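The Gernlow Ferry

The ferry at Gernlow stopped running at four in the afternoon on the 16th December, and the woman who sold the tickets was told to stay until five anyway.

She had worked in the booth for 21 years. The booth had one window facing the ramp and a heater that smelled of dust. On the other side of the water was Memmont, where her sister lived and where, after the bridge opened in March, anyone could drive in six minutes.

At ten past four a man came down the ramp with a suitcase. He was old and wore a good coat.

"One for Memmont," he said.

"There's no more boat," she said. "The last one left at four."

"When is the next one?"

"There isn't a next one. That was the last."

He looked at the water and then at the sign, which still gave the winter times. He put the suitcase down.

"I came from Koter," he said. "I took two buses. It says four thirty."

"They should have taken the sign down."

He did not get angry. She had expected him to, and she had her hand on the sheet with the company's phone number. The company was called Kuruc Lines and had its office two hours up the coast. She knew the number would ring without an answer at this time of day.

"You could take the bridge," she said. "There's a bus at six from the church."

"I don't want to go over the bridge," he said. "I wanted to go on the ferry."
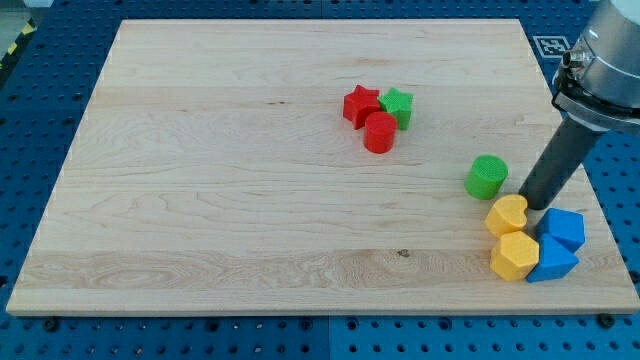 She asked him in, which was against the rules, and gave him the stool. She stood. He told her he had worked on the boat when he was young, for two summers, tying up and letting go. In those days it carried cattle on market mornings and the deck had to be hosed down before the school trip back. He had met his wife on the three o'clock crossing. She had been sick over the rail, and he had brought her a cup of water.

"Is she in Memmont?" the woman asked.

"She's buried there. I go every year. I thought this time I'd do it properly."

The lights came on along the bridge. There were 84 of them – it had been in the newspaper – and from the booth they looked closer together than they were.

At twenty to five they saw the ferry coming back. It was empty except for the crew. She had forgotten that it would have to come back, that it would be kept on this side until somebody bought it. It came in slowly and bumped against the tires, and a boy jumped off with the rope.

The old man had gone out to watch. The boy made a poor job of the knot. The man said something to him that she couldn't hear, and the boy stepped back and let him do it.

When he came in again his hands were red and the front of his coat was dirty.

"I have to close at five," she said. "My car's behind the church. I'm going to my sister's."

"Over the bridge?"

"Yes."

He thought about it. Then he took out his wallet and asked for a ticket, a single, and she tore one from the roll and took his money. She wrote the sale in the book, under the ones from the four o'clock, and switched off the heater.

He carried his own suitcase up the ramp.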